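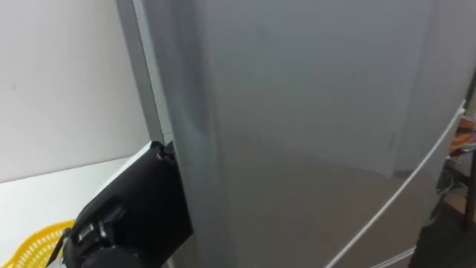 Refrigerator door, brushed metal finish.

Mondwood Hydrosol Panel Notes

Data card and usage notes

Summary

A table of 512 scent evaluations of plant hydrosols, also sold as floral waters. A hydrosol is the water that comes over with the oil in steam distillation, kept after the oil has been drawn off the top. Each row is one panelist smelling one bottle at one sitting, with a set of scores, a few free words and the distillation batch the bottle came from.

The table covers 19 plants and 9 panelists. The essential oils from the same runs were not evaluated and are not part of the release. For oil yields, see the Ukel still log, which is kept separately and uses the same batch codes.

Contents

panel.csv: one row per evaluation
batches.csv: one row per distillation batch
plants.csv: one row per plant, with common name, Latin name and part used
words.txt: the vocabulary sheet given to panelists
CHANGES: list of corrections

All files are UTF-8. The separator in the csv files is a comma, and text fields are quoted only when they contain one. Line endings are Unix style. Missing values are empty fields; there is no NA code.

Fields in panel.csv

eval_id: integer, unique, no meaning beyond order of entry.
panelist: single letter. Letters are stable across the whole table.
batch: key into batches.csv.
sitting: integer. Two rows with the same panelist and sitting were smelled one after the other.
position: place of the bottle within the sitting, starting at one.
strength: whole number from 0 to 9. Zero means no odor noticed.
green, floral, woody, resinous, citrus, cooked: same scale.
liking: same scale. Blank is allowed and common.
words: free text, lower case, separated by semicolons.
carrier: strip or glass. Strip means a paper strip dipped in the bottle. Glass means a small amount poured into an open glass.

The cooked column needs a word of explanation. Fresh hydrosols often have a flat, boiled-vegetable note that fades with standing. Distillers call it the still note. Panelists were told to score it under cooked and to leave it out of green, but panelists C and F had not seen that instruction at their first two sittings. Those rows are marked in CHANGES and have been left as they were written.

Fields in batches.csv

batch: text key, plant code plus a serial.
plant: key into plants.csv.
still: copper or glass.
charge: fresh, wilted or dried plant material.
cut: early, middle, late or whole. Whole means the run was collected in one vessel.
filtered: yes or no.
rested: yes if the bottle stood closed before the first evaluation.
ph: reading taken at bottling, where one was taken.

The cut field is the most useful predictor in the table and the one most often ignored. An early cut of lavender and a late cut of lavender differ more, in strength and in cooked, than many pairs of different plants do. Do not average across cuts without checking how many of each you have.

Collection

Batches were distilled at the Ukel workroom and bottled in brown glass with plain caps. Bottles carried a code only. Panelists were not told the plant, the still or the cut, although several plants are easy to name by nose and the words column shows that they often were named. Rose geranium, peppermint and bay laurel were identified at nearly every sitting.

Order within a sitting was drawn by script. The script avoided placing two batches of the same plant next to each other, so position is not fully random with respect to plant. Panelists rested between bottles for as long as they wished. Rest time was not recorded.

Bottles were taken out of cold storage before a sitting and opened only when they had reached room temperature.

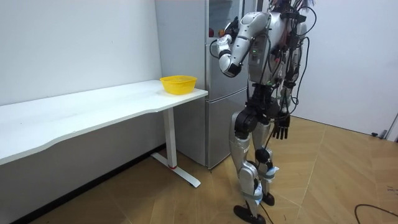

An exception applies to the batches with the prefix MEL (lemon balm). These lose strength quickly once opened, so each bottle was used for a single sitting and then discarded. Later MEL rows therefore come from sister bottles of the same batch. The bottle number was not kept, and any difference between sister bottles is folded into the noise.

Strip evaluations were made first in every sitting and glass evaluations second. The carrier field is for that reason tied to position. A model that uses one should include the other. Strip scores for strength run lower across the board, which is expected for a product that is nearly all water.

Plants

The list leans toward Mediterranean herbs: lavender, rosemary, sage, thyme, bay laurel, myrtle and immortelle make up the larger part of the rows. The conifers are juniper, cypress and silver fir. The citrus material is leaf and twig only. No peel was distilled, and the citrus column should be read with that in mind.

Common names in plants.csv follow the supplier's label. Where the label gave a name shared by several species, the Latin name was settled from a pressed sample. One entry, sold as mountain sage, could not be settled and carries the genus only.

Known problems

Liking is sparse. Panelist B never filled it in. Panelist H filled it in only for bottles scored high on floral, so the blanks are not missing at random.

Strength and liking were printed side by side on the score form, and some panelists plainly swapped them in early sittings. Swaps were corrected only where the panelist confirmed it. Suspected swaps were left alone.

The words column has been spell-checked and nothing else. Synonyms are not merged. Hay, straw and dry grass appear as three terms, and so do pine, resin and turpentine. The sheet in words.txt was offered as a help, and panelists were free to write outside it.

Readings of pH are missing for all glass-still batches. The meter was shared with the Evau drying room and was not available on those days. Do not use pH and still together.

The filtered field was filled in after the fact from the still log. Two batches have conflicting entries; both are set to blank.

Review comments

A draft of the table was circulated before release. Most comments concerned the resinous column, which in the draft was merged with woody.

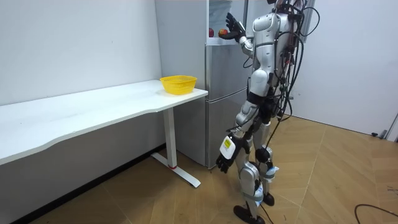

Estrella Cervantes objected to the merge. Her note reads: "Juniper and immortelle come out identical if you pool these. Nobody with a nose would put them together. Keep the two columns and let the user add them up."

The columns were split again from the paper forms. Rows where the form itself had a single mark across both boxes carry the same score in each, and these are listed in CHANGES.

A second comment, from Aušra Liepiņa, asked for the still type to be moved from panel.csv to batches.csv. Done.

Intended use

Suitable for: teaching exercises on panel data, comparison of cuts, comparison of copper and glass stills within a plant, work on scent vocabulary.

Not suitable for: claims on skin care, health or safety. No chemical analysis was made of any batch. No bottle was tested for microbes. Scores describe smell only, as reported by untrained adults.

Also not suitable for ranking plants by liking, for the reasons given under known problems.

Loading

Read every key field as text. Batch serials have leading zeros, and spreadsheet programs will strip them without warning. Join panel.csv to batches.csv on batch, then to plants.csv on plant. The first join should return 512 rows. If it returns fewer, check the serials.

Suggested split

If a held-out set is needed, split by batch and never by row. Splitting by row puts the same bottle on both sides and gives error figures that are far too low. Splitting by panelist is possible, but with 9 panelists the result depends heavily on who is left out.

Upkeep

The table is maintained by Gallegos. Corrections are accepted with an eval_id or batch code and the old and new value. Additions in the form of new sittings are not being taken. The next revision is planned for July and will be limited to the pH field and the unsettled sage entry.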